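Final report: teaching a gripper to fold clothes by doing it myself

Project name: Velholm
Submitted 30th April

What I set out to do

When I signed up for this project I figured the hard part would be the learning code. I'd taken the class, I'd read the papers, I had a folder of notes from September. Then I spent most of the term folding the same clothes over and over with a gripper in each hand, and the code ended up being the part I did in the evenings when my wrists were tired!

The idea is simple enough. You hold the grippers, you do the chore the way you want the robot to do it, and the recordings become the training data. No joystick, no headset. I had tried remote control first (two weeks with the Sulemana arm in the lab, driving it from a pair of handles), and I got very good at dropping sleeves. Every fold took forever, and I kept stopping halfway to work out which way was left. Doing it by hand was so much faster that I dropped the remote control plan after that and never looked back.

How the recording went

I ended up with 148 full folding demos that I was happy with. Cut into short pieces for training, they came to 1,787 clips. I kept each session under 300 seconds, mostly for my own sake. After that I get sloppy and start yanking at the cloth, and the model happily learns the yanking.

Things I had to learn the slow way:

Squeeze less. My early demos have the fingers clamped shut as hard as they'll go, and with soft fabric that drags the layer underneath along with the top one. I redid all of those.

Pause before you let go. A little half-second stop at the end of each fold made it way easier to split the recordings afterward. I wish I'd started on day one.

Keep your hands out of your own way. With two grippers it's really tempting to cross them over to reach a far corner. A person can do that without thinking, but the arms in our lab would bump into each other, so I had to unlearn it and walk to the other side of the bed (or table) instead.

Puffy stuff is a pain. Flat cotton stays where you put it. Anything gathered or bunched springs back up, and the last fold never looks the same twice. I spent a whole afternoon deciding what "done" even meant for those, and settled on a rough rectangle with the open edge tucked under.

I also moved away from the plain lab table partway through. Version 1 of the model had only ever seen gray tabletop and it fell apart the moment I put a patterned sheet down. So I went to real beds with real bedding, the busier the better, and labeled that batch Grurnotau so I could train with and without it.

Results so far

With only the table demos, the Detik policy would reach for printed shapes on the sheet as if they were cloth edges, which was funny once and then very annoying. With the Grurnotau batch added it goes for the garment most of the time. It still struggles with the second fold, and I think that's on me, as my own second folds are all over the place.

If I had another term I'd record fewer garments and more starts: crumpled, half folded, upside down. I'd also get someone else to do part of the demos, so the model isn't just copying my habits.

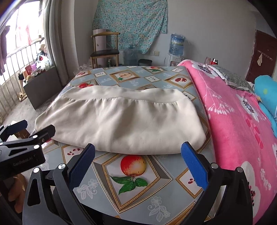 Figure 2. Folded cream garment on the fruit-print sheet, with the gripper open in front of it.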